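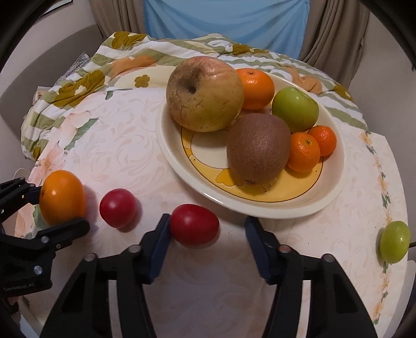
August 24, 2026

My mother called last evening and asked when I will come home, and as always we ended by talking about fruit. She wanted to know if the persimmons are already in the shops where I live. I told her it is too early, she must wait until November like everyone else. She said that in her street they never waited, they ate them hard with salt and chilli, and then she laughed at me because I have become so European.

I moved to Skoltbridge two years ago with one suitcase and a rice cooker. In the beginning I bought only the fruit I knew the English name for, so apples and bananas. It is a silly reason but I was shy to point. If the man at the stall asked me "how many, love?" I would say "two" even when I wanted five, because "two" I could pronounce without thinking. I ate a lot of apples in pairs.

The person who cured me of this was Yaryna Dmytriv from my evening class. She comes from a family which dries everything: pears, plums, mushrooms, and she goes through a market like an inspector. She touches, she smells, she asks where it was grown, and if the answer is not good she puts it back and says thank you very politely. I learned from her the words "ripe", "bruised" and "going over". The last one I still like very much. It sounds as if the fruit is going over a bridge.

So, about persimmons, for those who asked me after my last post. There are two sorts you will meet here. The flat one, shaped more like a tomato, you can eat while it is still firm, like an apple. The longer one you must leave until it is so soft that you are afraid to lift it. If you eat it before, your whole mouth becomes dry and furry and you will think badly of me. I keep mine on the window sill, with the leaf side down, and I press them a little every morning. To make it faster you can put them in a paper bag with a banana.

For the cake I use 300 grams of the soft pulp, 100 grams of sugar, two eggs and as much flour as my grandmother would call "enough". I am sorry, I never weighed the flour. The mixture should fall from the spoon slowly. Azadeh Dehghan made it last winter with walnuts and a little cardamom and I must admit it was better than mine, although I did not say so at the table.

Sơn Triệu wrote to me that he found dried ones at Trương, the small shop behind the bus station, nearly at the price we pay at home. I have not been yet. If somebody goes before me, please write in the comments if they have the ones with the white sugar dust on the skin, my mother will ask.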